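Teaching the arm: your questions

What do I need on the table?

Hardly anything! I started the Louro fruit task with a couple of plastic plates, two fruits and plenty of green cloth. Plain cloth keeps things simple while you're learning the controls.

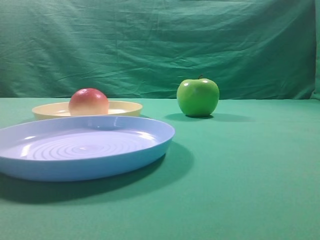
Do I push the arm about, or use the remote?

Either works in Wistora. I like the remote for fruit (my hands stay well out of the way), but moving it by hand is lovely for getting a feel for the reach. Pick one and stick with it for the whole batch.

How should I start each go?

Fingers nearly closed, just above the cloth, with some open space between them and the plate.

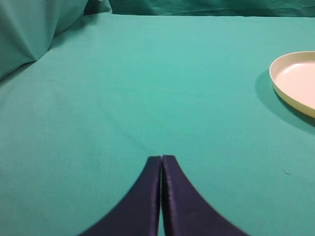 Then move off gently and open up on the way. If you dither, the arm learns to dither too, so I bin those goes and record them again.

How many goes does it take?

I did 14 for my first try at Mendale and it was hopeless. By September I had 512, spread over 2 fruits, and I'd shift the plate a little between goes. 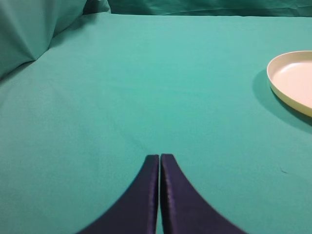 Small shifts are plenty at first. Save the big ones for when the arm copes with the easy layouts.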